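Search this site Go Menu

Are We There Yet? Sorting, Tidying and the Trouble with Easy Chores
May. By the author, Varstead Workshop Papers

4. What the chores look like up close

I want to slow down in this section, because the results table back in Section 3 makes the whole thing look tidier than it felt from my chair. We ran two chores on the Likon setup, wiping and sorting, and I picked them for the dullest reason there is: they're the two things I do at home every evening without thinking. If a machine can't take those off my hands, I don't much care how well it folds a paper crane!

Wiping first. I had it down as the easy one, and I said so in our proposal (you can look it up, I've had plenty of grief for it). You've got a flat thing, you drag a cloth over it, you go home. The Haugen planner we built on treats a work surface as one big plane with a single height, and for a kitchen counter cut from one slab I guess that's fair enough. It plans long, lazy strokes from one side to the other and presses down with the same force all the way along.
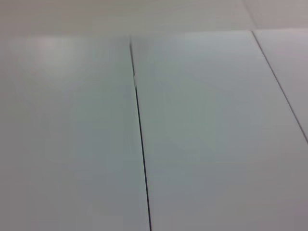

My own beef with that plan is the word "flat." People say it about any surface they can put a cup down on, and then we go and write it into our code as if it were a law of nature. A plane has no gaps in it and no steps. Real work surfaces get put together from pieces, and the pieces meet however they meet. Look at the long dark seam between the panels in Figure 1 and the little jog partway along it, where the two edges don't sit flush. I'd never have noticed that with my eyes. My fingertips would have found it on the first pass, though, and I'd have eased off and gone over it twice, all without missing a word of the radio. The planner has no such habit. It either rides over a lip like that at full force, and the cloth catches, or it sees the force spike and quits.

We counted 71 wiping runs as good, meaning one full pass with no stop and no bunched cloth, out of 200. That's not a number I enjoy typing. Most of the bad runs went wrong close to a joint between pieces, and most of those were strokes that crossed the joint at a shallow angle. When we turned the strokes so they ran along the joints, things got better pretty fast, but then you need to know where the joints are, and a thin gray line on a pale gray surface is about the worst thing you could ask a small camera to pick out. Glare makes it harder still. I spent a whole afternoon fiddling with contrast settings and came away with a headache and one usable threshold.

Now for sorting, which I'd been dreading. Here the job is to put small household stuff into one of two baskets by type (socks in one, everything that isn't a sock in the other, to give you the flavor of it). I figured the picking up would kill us. It didn't, or not as often as I'd feared. The Mosungate grasp model, which we used as it came, is decent with soft things, and I'll say that even though I grumbled about its license for a month.

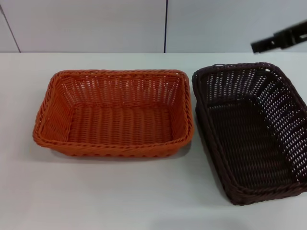

Figure 2. The two woven baskets used for sorting, orange and dark brown, side by side on the white tabletop with the gripper at upper right.

What got us was the letting go. A basket with sloping walls and a thick braided rim is a friendly target for a person, who just sort of tosses things at it. For our controller the rim was a mess. Open weave is full of little holes, so the depth reading flickers between the wall of the basket and whatever is behind it, and the darker the basket the worse we found this. The software would decide the wall started somewhere in the middle of nowhere and then let go too early, or it would hover, back off, hover again. I've watched that dance more times than I'd like.

We tried feeding the controller a plain box model of each basket, and that helped a lot with the drops. It also meant that every time one got nudged out of line, I had to go and fix the model by hand. At that point I'm doing a chore so that the machine can do a chore! A typical session took 51 minutes, and a good chunk of it was me.

So can it do the job yet? For sorting I'd say nearly, if you're patient and keep your baskets put. For wiping I'd say no, and I wouldn't have believed you if you'd told me that a year ago. The full logs, roughly 800 runs once you add in the practice ones, are split by failure type in the next section, and the stroke angles get a table of their own.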